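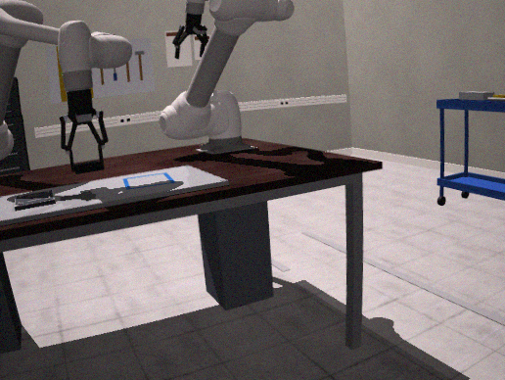 Do I have to empty the whole tank before I change the anode rod in a water heater?

Drain off a few gallons so the level sits below the top fitting, and leave the rest where it is.

That was the question that came in off-list last week, and since the message below asks nearly the same thing I'm answering both here.

> I have a Warby 50 gallon electric, installed by the previous owner of the
> house. The hot water has started to smell like eggs, the cold is fine.
> We are on a well. My neighbor says the anode is shot and I should replace
> the heater. The plumber quoted me $1143 for a new one put in, or $436 to
> "service" the old one, without saying what the service is. Is the rod
> something I can do myself, and will it fix the smell?

A rod that is used up doesn't usually cause the smell. The smell comes from bacteria in the tank reacting with the magnesium in a rod that still has some life in it. So the neighbor has it backward, though the rod is still the place to look. On well water I would put in an aluminum-zinc rod. Dillera sells one that fits the standard 3/4 inch thread, and it comes in a jointed version if you have a low ceiling over the heater.

Ask the plumber what the $436 covers. If it is a flush and a new rod, that is a lot of money for an hour of work. If it includes both elements and both thermostats, it's closer to fair.
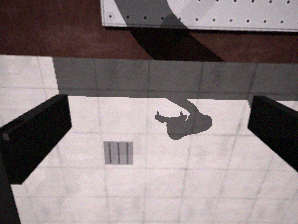 Tabletop edge and tile floor

Steps, for an electric tank:

Turn off the breaker and check at the heater with a tester. Don't trust the label in the panel. Close the cold supply. Open a hot tap upstairs. Put a hose on the drain valve and let out three or four gallons into a floor drain or outside. Let the water cool first if there are kids or pets around.

The rod is under a hex head on top, 1 1/16 inch on most tanks. On some it is under a plastic cap with foam packed around it, so dig the foam out. Use a six-point socket and a long bar. A twelve-point socket will round the head off. If it won't move, have somebody hold the tank so it doesn't twist on its pipes, or use an impact wrench in short bursts.

Wrap the new threads with a few turns of tape, start it by hand, and snug it down. Open the cold supply and leave the hot tap open until it runs without spitting. Only then turn the breaker back on. An element switched on in a dry tank burns out in seconds.

For the smell, the rod alone may not be enough. The tank may also need to be disinfected, and the instructions in the manual for your model are the ones to follow. Mine needed it once, in May of the first year, and the smell has not come back. 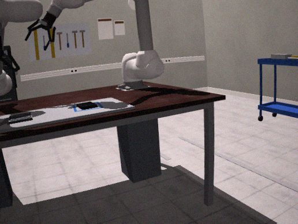
Worktable, metal leg at the front corner

Two things I would add for anybody with an older tank. Look at the drain valve before you touch it. The plastic ones get brittle and may not close again, and then you have a drip and a trip to the store. A brass valve from Lastton is cheap and I keep one on the shelf. Also, the relief valve on the side should be tested while you are there, and replaced if it dribbles afterward.

If the old rod comes out as bare wire, check the date on the tank label. Past 12 years or so I would put the money toward the new heater.

Please reply to the list, not to me directly, so it ends up in the archive.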